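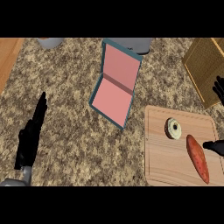
Countertop in speckled granite, gray containers toward the top.

Skedport Courier: reporter wanted, city hall and neighborhoods
Posted August 2024

Part time, with a view to full time in January if the subscriptions hold. Based in Skedport, mostly out of the office on Tellen Street, some work from home.

We need someone fast. Esben Bisgaard is leaving for grad school and the council is back from recess before we are ready for it.

What you'd cover
Council meetings, all of them, including the long ones. Planning board. School board when Rhona can't. The harbor parking fight, which is going to run and run. Road closures. Flag raisings, ribbon cuttings, the odd parade. Police log twice a week (phone calls, they don't email it). Obituaries when it's your turn.

Two bylined stories a week for print, plus whatever breaks for the site. Photos on your own phone are fine. We do have a decent camera, ask Stijn where it is.

What we're looking for
Somebody who can sit through a budget hearing and come out with a clear first paragraph. Clean copy. Gets names right, checks them again. Comfortable calling people who don't want to be called. Journalism degree not needed, clips are. Student paper counts, so does a newsletter or a neighborhood blog if you did real reporting for it.

You should live in or near Skedport, or be willing to move. Car or reliable bike. The Peng Road end of town has no bus after supper and that's where the planning board meets.

Spanish a big plus. Knowing how to file a records request also a plus, we'll teach you if not.

Hours and pay
Four days a week, evenings included, you pick the day off with the desk. Pay is $491 a week before tax. Mileage on top. Paid holidays, two weeks vacation. No health plan for part timers yet. Sorry, working on it.

Who you'd work with
Troels Brynjólfsdóttir edits and will be your boss. Rhona Tosh does schools and courts. Stijn Smits lays out the paper and runs the website. Oldřich Beneš sells the ads and has no say in the stories, please don't send him your pitches.

To apply
Send a short note, a resume and three clips to the newsroom, attention Troels. Links are fine, PDFs are fine. No cover letter templates. Tell us one story in town that we missed this summer and how you would of gone after it. Half a page is plenty.

Drop off also OK at the front desk, next door to Cultier Hardware, side entrance while the sidewalk is dug up.

We read them as they come in and will start interviewing right away. Interview is an hour, plus a short paid tryout, one public meeting, filed same night. We'll let everybody know either way, might take a few days during election filing.

Freelancers: diffrent list. Put "freelance" in the subject line and say what you cover. High school sports and weekend events are the gaps right now.

Questions, call the newsroom before noon. After that we're on deadline.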